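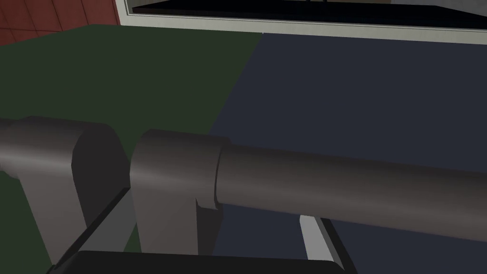 How many demos before the arm stops copying our jitters? 321 got us a smooth reach in sim, and the wobble on the wrist joint went away well before that.

Nov 5, 2025. Such a good session! Cauã drove from Collbridge over the remote link and I took the leader arm here, swapping every 2 runs. His are slower and cleaner than mine (annoying, but great data). Set now sits at 452, and we want 1000 by March.

Things to fix:
- leader arm elbow still sticks near full stretch, needs grease
- lag spikes on the Collbridge end, logged under Portela
- my habit of pausing before the grasp. The policy learned the pause too!!

Randomized the work surface colours again, left the lighting alone. Janaína, can you replay the last batch at half speed and flag any where the elbow swings wide? Favourite run is saved as Firkus, have a look at the recovery near the end, it's gorgeous.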